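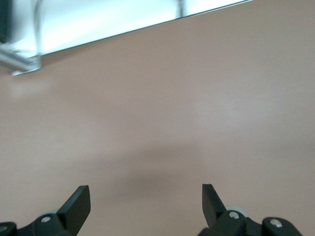
Pinkish beige and white, with a soft shadow

Honors list thread - who made it at Rurham?

drondo_dad
Posted 19 May 2026
So the honors society letters came and my daughter's on the list! Junior year, 13 kids picked (5 of them from the same chem section, if you can believe it). I'm over the moon. Anyone else's kid get one?

mapleseven
Congrats!! Mine missed it by a hair. I still don't get how they choose. GPA is fine, but who reads the essays?

xcisternas
Ximena Cisternas here, my son got in last year. Two teachers read each essay and Ms. Domínguez breaks ties. They also want 60 service hours by September.

mapleseven
60? The handbook says 40.

xcisternas
Old handbook. They changed it - check the one on the Zundis portal. 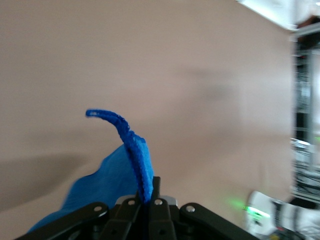 Blue cloth, twisted at one end

tubaplayer
I'll be the grump. Five from one section tells me that teacher grades easy. My kid had the tough one and got a B+ for twice the work.

drondo_dad
Come on, those kids worked hard. Mine was up past midnight most of the spring.

tubaplayer
Not knocking your daughter, she earned it. I just think they should look at who taught the class.

mapleseven
Kinda with tuba on this one. Is the dinner still 2 guests per kid? We're a family of six, so I'm asking for next year (fingers crossed!)

xcisternas
Still 2. You can ask the office for extras the week before.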